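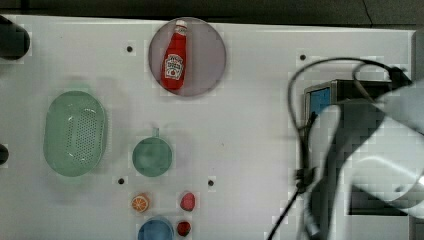 Setting out the Clatach play kitchen, set 536

Wipe the tabletop with a damp cloth and let it dry before you put any pieces on it. Large pieces go down first. In the layout shown, the light green colander is on the left, the small green pot is in the center, and the ketchup bottle lies on the round plate behind it.

1. Place the colander, the pot and the plate.
2. Lay the bottle on the plate.
3. Put the play food in front of the pot, with the orange slice facing up.
4. Add the blue bowl last.

Note: The white tabletop has small holes in it. Leave them open.

CAUTION: Play food is not edible. Do not heat the pot.

Replacement pieces: see page 19.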